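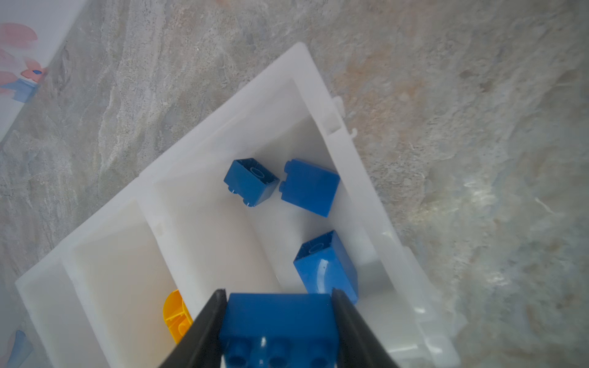 Allano Adjustable Step Platform -- Review

Posted 24/12/2020

I bought the Allano step in June, when I moved my workouts to the spare bedroom. It has been used four or five times a week since then, mostly for step-ups, incline push-ups and as a low bench for dumbbell rows. That seems like long enough to say something useful.

What you get

The box holds the platform, four risers and a folded sheet with exercises on it. The sheet shows six moves and the drawings are too small to learn from, so plan on finding your own routine. There is nothing to assemble. The risers lock into the underside of the platform with a quarter turn, two on each end, and stack to give three heights counting the platform on its own.

I paid $73 with shipping. The Woltex step, which I used at my old gym, was selling for a good deal more at the time.

Size and stability

The platform is 35 inches long. I'm five foot eleven, and for step-ups that is plenty. For chest presses it's short. My head and hips are supported but I have to pay attention to where I lie down, and I wouldn't buy it as a bench replacement.

At the two lower heights it does not move at all on a wood floor. At the top height there is a slight rock if you land near one end. I weigh 201 pounds and usually hold a dumbbell in each hand, so I'm asking a fair amount of it. On carpet the rock is worse. I put a Herkico mat under it and that took care of most of the problem.

The surface

The top is ribbed rubber, glued down. Grip is good in shoes and fine in bare feet, although the ribs are sharp enough that I wouldn't want to do planks on my forearms without a towel. One corner of the rubber started to lift in the fourth month. I pushed some contact cement under it and set a weight on it overnight, and it has stayed flat. The warranty is one year, but I didn't want to be without the step for a fix that small.

Sweat wipes off easily. Chalk does not. It gets down between the ribs and you need a brush.

Noise

Louder than I expected. The platform is hollow, and fast footwork makes a drumming sound that carries downstairs. The mat helps here too. If you live above someone, stick to slow step-ups or look at a foam step instead -- the one from Lã is very quiet, though it only has one height.

Changing heights

This is the part I like least. The risers lock tight, and getting them off means flipping the platform over and twisting hard. It takes me a minute or so to do all four. In a circuit where the step is used at two heights, that's too long, so I just pick the middle one and leave it. They have loosened up a little with use.

Wear so far

I did a 1000 step-up challenge over one weekend in the fall and checked everything afterward. No cracks, no bending, and the locks held. Apart from the corner I mentioned, it looks close to new.

Would I buy it again

Yes, at the same price. For step-ups and general conditioning it does the job and stores upright behind a door. For regular pressing work, get a real bench. Four stars out of five, with one off for the glue and the risers.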